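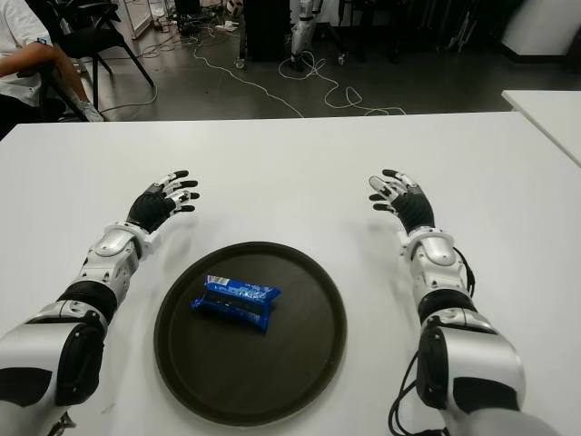

A single wrapped snack on a round brown tray. The crimped ends and the lengthwise band are typical of the format.

The wrapper trade calls it a flow pack: one web of film, folded into a tube, sealed along its length and crimped at both ends. Most snack bars sold in this country arrive in one. The format is cheap and fast to run, and it is surprisingly hard to present well.

Jana Hellwig has spent 13 years on the presentation side at Heitmann, which supplies serving trays and counter displays to cafés and hotels from a unit in Birkcombe. Her complaint is with trays that are too large. A bar set down on its own needs a margin, she says, but past a certain point it starts to look like a leftover.

Surface matters as much as size. Printed film is glossy and throws back light from overhead fittings, so a tray with a matte base gives the eye somewhere to rest. A raised rim stops the pack sliding when the tray is carried. Dark brown hides coffee rings between washes. It also shows crumbs, and Hellwig regards that as a point in its favour.

Barcode labels remain a nuisance. Kai Kettler, who buys for the Drukeck cafés, ordered 2000 bars in August and had 500 of them relabelled for a second site. The labels went on over the printed side. He now asks for them on the back – the fin seal permitting – and accepts that the scanner at the till will take longer to find them.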